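How I Clean Out and Label a Shared Fridge Without Starting a Fight

I've been the fridge person on our floor for longer than I'd like to admit, and I've tried pretty much every system going. Color stickers, a sign-up sheet, a very stern note (don't do the note). What follows is the routine I've settled on. It takes me one lunch break a month and my coworkers still talk to me, so I'm calling it a win!

Before you start, get your stuff together. I use a roll of masking tape, a fat marker, two trash bags, a bowl of warm water with a squirt of dish soap, a couple of old dish towels, and a cooler with an ice pack or two. The cooler matters more than you'd think. The first time I did this I put everyone's lunch on the counter, got into a long phone call, and had to throw out a perfectly good tray of chicken.
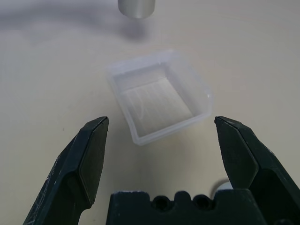
Gruvov Building, Second Floor Kitchen Club

Step 1. Send the warning

Two days ahead, tape a message to the door and send the same thing by email. Mine says: "Fridge clean-out at 2 p.m. Thursday's leftovers won't be saved by wishing. Put your name on it or take it home." Okay, I don't put a day in it anymore, I swap in "tomorrow" when the time comes, but you get the idea. Keep it short. People will read two lines on a fridge door while they wait for the microwave, and that's all you're getting.

Step 2. Empty it one shelf at a time

Start at the top and work down, so any drips land on a shelf you haven't washed yet. Anything with a name and a recent date goes straight into the cooler. Anything without a name goes in a "last call" spot on the counter for half an hour. Anything fuzzy goes in the bag, container and all. I used to rescue the containers. I don't anymore, and my life is better.

A word on condiments: they are where shared fridges go to die. We once had 9 bottles of mustard, most of them with a spoonful left. Now we have a house mustard and a house ketchup, both marked SHARED in big letters, and everybody's private sauces live in the door.

Step 3. Wipe, then wipe again

Warm soapy water first, plain water second, dry towel last. If a shelf comes out easily, let it warm up a bit on the counter before you put hot water on it, especially if it's glass (cold glass and hot water can crack, ask me how I know). For the smell that won't leave, an open box of baking soda at the back does the trick, and I change it when I remember, so maybe every third month.

Pull out the crisper drawers too! There's always a leaf under there.

Step 4. Label everything going back in

Masking tape beats fancy labels every time. I tried the printed ones from Jiltadard and they looked gorgeous, but they slid right off anything cold, and half of them ended up stuck to the shelf. Tape sticks, it peels off clean, and you can write on it with whatever pen is in your pocket. Name on the left, date on the right. Put it on the side of the container and you can read it without lifting the lid or moving the stack.

Drinks need names as well, and yes, I know it feels silly to label a soda. It stops feeling silly the second time yours disappears.

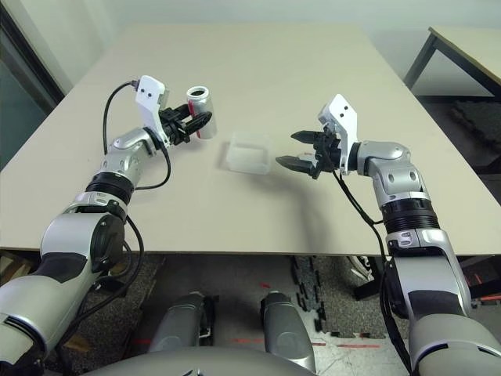

A can on the table, still waiting for its tape.

Step 5. Give each shelf a job

Ours goes like this: lunches on top, shared stuff in the middle, drinks at the bottom. The Imai meeting room has its own small fridge for visitors, so we keep catering leftovers in there and they get a 98 on the tape, which is the extension to call if you want to know whether they're up for grabs. Steal that trick if you have phones on your floor. It has saved me so many hallway conversations.

Step 6. Check the temperature

A cheap fridge thermometer is plenty. You want it at 40°F or a touch under. Put it in the middle of the middle shelf, close the door, and look again after a few hours, or overnight if you can. If the back wall is icing up, turn the dial down a notch and pull the food forward so the air can move.

If it still won't hold, don't keep fiddling. We hand ours over to the Zinix service desk and use the cooler until it's fixed. Next month I'm doing the freezer, so please come and claim your peas.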